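Thread on wide wooden tabletops and winter air. Mostly about fasteners. 1/

Wood takes up and gives off water until it balances with the air. Along the grain the change in size can be ignored. Across the grain it can't, and a tabletop is mostly across-the-grain problem. 2/

I kept a log at the Mukulstead workshop through one heating season: 142 boards, 1,981 width readings, same calipers, same marks. December was the driest month. Relative humidity indoors fell to nearly 30 percent and stayed there. 3/
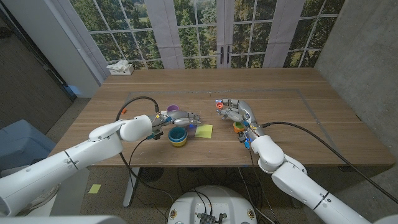 Long table, light walnut tone.

Flat-sawn stock moves more than quarter-sawn, often by close to double. If the label only says "walnut" or "oak," look at the end grain before you decide how much room to leave. 4/

The usual failure is a top screwed tight to its rails through round holes. The top shrinks, the rails stay put, and the top splits along a glue line or next to a knot. The glue gets blamed. Check the holes first. 5/

Fix: slotted holes or sliding clips across the width, one fixed point at the center. Callard sells a decent steel clip. A figure-eight plate is fine on narrower tops if it has space to swing. 6/ 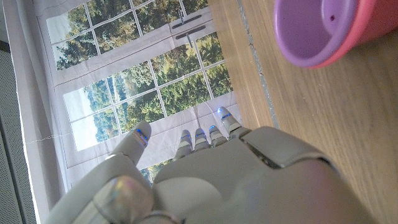 Tabletop with a printed window behind it.

Finish slows the exchange of moisture. It does not stop it. Coat the underside as well, same number of coats. A top sealed on one face only will cup when the season changes, and more oil on the upper face makes that worse. 7/

Breadboard ends: glue the middle, peg the rest through slots. Expect the ends to stand proud in winter and sit short in summer. Customers ask about this. Put it in the care sheet. 8/ 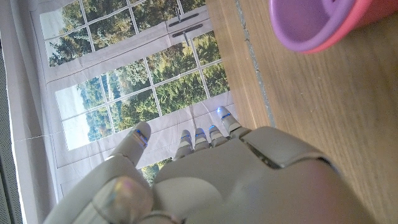

Thanasis Sarantis: What slot length do you cut? I've been using the chart from the Nillside handbook and it seems generous for anything under 600 mm.

It is generous. I still use it. A slot that is too long costs you nothing as long as the washer covers it. 9/

Start the screw in the middle of the slot only if you are assembling at mid-range humidity. In dry air, put it toward the inner end so the top can grow outward. Tighten until snug, then back off a quarter turn. 10/

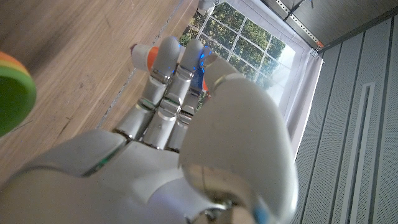 Also let the boards sit in the shop before milling. Two weeks, stickered, off the floor. Oğuzhan Aydoğan goes by the meter alone and skips the wait, and his numbers are as good as mine, but he re-checks every board the next morning. 11/

Full log goes up once I have cleaned out the duplicate rows. The Dvořáček boards are in a separate sheet – different kiln, different starting moisture. 12/12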